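The Second Arm

The capital request was due Thursday at noon, and by Wednesday night Elvia Aguirre still had two versions of it open on her screen. One asked for a single arm. The other asked for two.

She managed the assembly floor at Pugh, which made wire harnesses for commercial freezers and had made them in the same building since before she was hired. She had never bought a robot. She had bought crimpers, a labeler, two forklifts, and a compressor that she still regretted. For each of those she had filled out the same four-page form, and the last box on the form was always the one that gave her trouble. It said: What happens if we do nothing?

Lyle Pettigrew read the forms. He had been the plant controller for 21 years and he wrote on them in green pencil. On her first draft he had circled the price of the second arm and written, Does one hand need the other?

It was a fair question. She had taken it to Kofi Agbeko, who was building the cell on a computer before anybody paid for the real thing.

Kofi worked out of the old sample room with the door shut. He had been at it for most of October. He had drawn the desk first, the long one with the curved front, because the desk was already paid for and Lyle would want it used. Then he drew the gray cabinet at the end of it and the rack on the front of the cabinet. After that he put in the arms and started moving them.

"Show me with one," Elvia had said.

He showed her with one. The arm reached out to the rack, took hold of a rod, and brought it back. Then it went out again for the next one. It did this without any trouble.

"That looks fine," she said.

"It is fine. Now I put the rod back in while the other one's hanging loose." He ran it again. The rod went in, the rack shifted a little, and the lower rod slid out and dropped through the floor, which he said was a bug and he would fix it. "But it would fall. In real life it would just fall on the desk."

"So we clamp it."

"You could clamp it. Then somebody has to undo the clamp."

She wrote down clamp, and under it she wrote somebody. 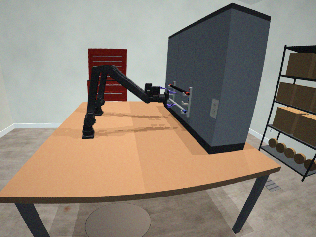

The quotes were in a folder on the left side of her desk. Zuseck wanted the order for both arms at once and would hold the price until the end of the month. Plirkitz would sell her one now and one later, but later meant whatever the price was later, and the man on the phone would not guess. Bosard had the cheapest arm of the three and a lead time of 19 weeks. She had called Bosard twice to make sure she had heard the number correctly.

None of the quotes included the grippers. She had missed that the first time through. Cosmin Iordache, who ran the maintenance crew, caught it over a sandwich.

"What's it hold things with?" he asked.

She turned the page over and looked at the back. There was nothing on the back.

"Fingers are extra," Cosmin said. He did not seem surprised. "Spare fingers too. You'll want 4 sets. They wear."

"How do you know they wear?"

"Everything that touches something wears."

So the fingers went on the form, and the spares, and then a line for the electrician, and a line for two days of training that Zuseck said was optional and Cosmin said was not. By the time she was finished the little lines at the bottom came to nearly as much as an arm. She moved them to their own page so that Lyle could see them all at once. She thought he would like that better than finding them.

At eight-thirty she went down to the floor to get away from the screen. Second shift was on break. Veronica Căpraru was at station six with her shoes off, rubbing one wrist with the other hand. She had run station six for as long as Elvia had been a supervisor.

"You're here late," Veronica said.

"It's the robot form."

"Is it one or two?"

"I don't know yet."

Veronica picked up a rod from the tray and held it out level in her left hand. With her right she fed the end of another into the holder. Then she put her left hand in her lap and tried again with only the right. She got it in on the third try.

"I could do it that way," she said. "I wouldn't want to do it all night."

"How many do you do in a night?"

"You've got the sheet."

Elvia did have the sheet. It was 1,126 on a good night, and there had not been many good nights since summer. They were short two people on second shift and had been advertising both jobs for months.

"What do I do when it comes?" Veronica asked. She was putting her shoes back on and did not look up.

Elvia had been waiting for somebody to ask her that, and she had meant to have something better ready. "You'd run it," she said. "Somebody has to load the rack and clear it when it stops. I put the training in for you."

"Did you put my name?"

"I put one operator."

"Put my name," Veronica said. "Then he can't cross it out and send somebody's nephew."

The break bell rang. Elvia went back upstairs.

She deleted the version with one arm. In the version with two she changed one operator to V. Căpraru, and checked the spelling against the payroll list, and found the mark for the a in a menu she had never used before. She chose Zuseck, on price, and gave the reason in a single sentence. Beside Lyle's question about the hands she wrote: Yes. See attached. Come down to station six at any break and she will show you.

That left the last box. She sat in front of it for a while. On the compressor form she had written that production would be severely impacted, and Lyle had underlined severely – he had not crossed it out, only underlined it – and she had felt foolish for a week.

She typed: We keep advertising.

Then she printed it, all seven pages, and walked it down the hall and put it under his door.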